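Camdale club newsletter: handball and the new advantage guidance

The league's guidance on handball in the penalty area reached clubs on Thursday, and it will apply from the first round of fixtures in October. It runs to 31 paragraphs. Most of them restate the existing wording in a different order, but two changes affect how our sides defend crosses and set pieces, and players in both senior squads should read them before the trip to Jallberg.

The first change concerns arm position. Under the old guidance a referee was asked to judge whether the arm made the body bigger in a way that was not justified by the movement. The phrase stays, but it now comes with a list of movements that count as justified. Jumping with the arms raised to shoulder height is on the list. Sliding with a supporting arm on the ground is on the list, provided the arm is between the body and the pitch. Turning away from a shot with the elbow out is not, and a penalty should follow if the ball strikes that arm inside the area. 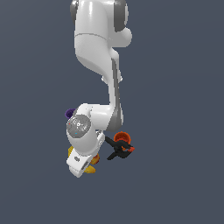
The second change deals with deflections. A ball that comes off the defender's own foot or thigh and then hits the arm was usually waved away last season. Referees are now told to look at the distance between the first contact and the second. Where the ball travels clear of the body before it meets the arm, the deflection is no defence. Where it comes straight up off the boot, play continues as before. No measurement is given for "clear of the body", and the wording leaves this to the referee's view on the day.

For our back four this has practical effects. The near-post defender at corners has been coached to attack the ball with the left arm out, holding off a runner. That arm is now a risk if the first header is missed, and the coaches have moved to a side-on stance with the forearm across the ribs. It costs a little balance in the jump. In training the first team have been working through it in short blocks of repeated deliveries from each side, with the far-post defender starting a yard deeper to cover the flick-on.

The home match against Fortin last season would have finished differently under the new text. The late cross that struck Dale Fehr on the upper arm came from his own attempted clearance, and the ball had dropped well away from him before it came back up off the turf. It was given as accidental. Under the second change it would be a penalty, and the 2-2 draw may well have gone the other way. Players who were on the pitch will remember how long the argument went on. The referee's report ran to one line.

Advantage has also been tidied up. A referee who sees a handball by a defender, but also sees that an attacker has a clear shot, may let the shot go and return to the penalty if it is missed. The time allowed for this is described as "a few seconds". Captains should make sure nobody stops playing on a raised arm or a shout from the bench. 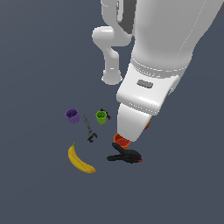 Isabelle Sutherland wrote in to say that the advantage paragraph is the one likely to cause trouble. In her view a striker who knows the penalty is coming will take a wild shot at goal and lose nothing by it, and the defending side gets punished for a chance it has already survived. She would prefer the referee to choose one or the other at the moment of the offence. She also asks whether the goalkeeper can be booked for leaving the line once the shot has been saved and the penalty called back.

The answer to her last point is no. The penalty is a new restart, and nothing the goalkeeper did during the advantage counts against the kick. On the wider point, the league's note accepts that an attacker may gain twice, and says the same is true of any advantage on a foul near the goal. We expect the matter to be raised again after the winter break. 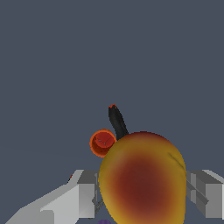 Sanctions are mostly unchanged. A deliberate handball that stops a goal is still a red card. A non-deliberate one that leads to a penalty is now a yellow only if it stops a clear chance, and carries no card otherwise. This is a softer line than last season and should help sides with small squads, ours among them, who have tended to lose defenders to suspension by midwinter.

The Presov fixture will be the first at home under the new text. The attendance for the same match last season was 617, and the gates on the east side will open earlier this time - 1 p.m. for season ticket holders, half past for everyone else. Copies of the guidance are in both dressing rooms and at the club office. Questions on the wording should go to the office in writing, and those received by Thursday evening will be put to the referees' adviser at the next meeting.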